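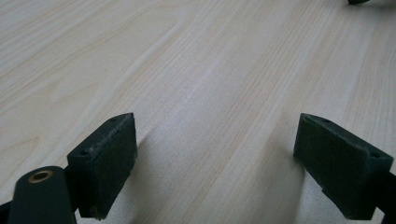
How to Find a Used or Out-of-Print Textbook by Its ISBN

If you have ever typed a textbook title into a bookstore search box and gotten 3,618 results back, you already know why I love the ISBN so much. One string of digits, one edition, one binding. I buy nearly all my course books secondhand, and I get a silly amount of joy out of tracking down the exact printing I need, so I finally wrote the whole method down.

What you need before you start

The author's last name, a rough idea of the year, and the syllabus or reading list if there is one. A notes file or a sheet of scrap paper is good too, because you will be comparing a few numbers and they all look alike after a while.

Step 1. Get the right number

Look at the back cover near the barcode, or at the copyright page (usually the back of the title page). Books printed before 2007 mostly carry a ten-digit ISBN. Newer ones have thirteen digits, starting with 978 or 979. Plenty of books from the changeover years print both, and either one will do.

No copy in hand? Go to a library catalog. University catalogs are wonderful for this! Search for author plus one unusual word from the title and open the full record. You will often see several ISBNs listed together, with "pbk." or "hbk." in parentheses after each. Copy them all.

Step 2. Strip out the hyphens

Some search boxes choke on hyphens and spaces, so paste the digits alone. If your ten-digit number ends in an X, keep the X. It stands for ten in the check digit and the search will fail without it.

Step 3. Convert between ten and thirteen digits

Older listings were often typed in by hand with the short number only, and the seller never went back to change them. So search both ways. To turn an ISBN-10 into an ISBN-13, drop the last digit, put 978 on the front, and work out a new check digit:

Multiply the twelve digits by 1, 3, 1, 3 and so on, left to right.
Add up the results.
Divide by 10 and look at the remainder.
Subtract that remainder from 10. If you get 10, the check digit is 0.

Say your total comes to 74. The remainder is 4, so the check digit is 6. If the total is 100, the remainder is 0 and so is the check digit. There are free converters all over the web, but it's fun to do one by hand at least once.

Step 4. Search the small sellers too

Big sites first, sure, but please don't stop there. I had been after a translated reader on workplace communication since March, and it was sitting on the list of a small shop called Goltau for less than the price of lunch. Czerwiński is great for Polish and German academic titles (try the search with and without the accent marks). Fuma lists mostly linguistics and business, and their condition notes are the best I've read anywhere, right down to which chapters have underlining.

Shops like these may not show up in price comparison tools at all. Write to them with the author, title, year and ISBN in one short message. Many have boxes they haven't listed yet.

Step 5. Read the listing slowly

A few words worth knowing:

Ex-library: stamps, a label, maybe a pocket in the back. Usually sturdy and cheap.
International edition: often a different ISBN and a softer cover. The text can be the same, but page numbers and exercises sometimes move around.
Reading copy: everything should be there, but expect wear.
Stock photo: the cover you see may not be the cover you get. Ask.

Check the language as well. Bilingual series love to put both titles on the cover, and a listing that shows an English title may be for the Spanish text. The group digits help here. After the 978, a 0 or 1 means the English-language group, 84 is Spain and 83 is Poland.

Step 6. Compare the full price

Add shipping before you get excited. "Free delivery" sometimes means the postage is already inside the price, and sometimes it's a true bargain, so line up the totals and then pick. For overseas orders look for customs charges too.

Step 7. Set an alert and wait

Didn't find it? Save the search under both ISBNs. Rasa lets you keep up to 12 saved searches on a free account and sends one email a day when something matches. Late spring and the end of December are my favorite times, when students are clearing their shelves.

Updated 11 Jul 2018: added the note on group digits to Step 5.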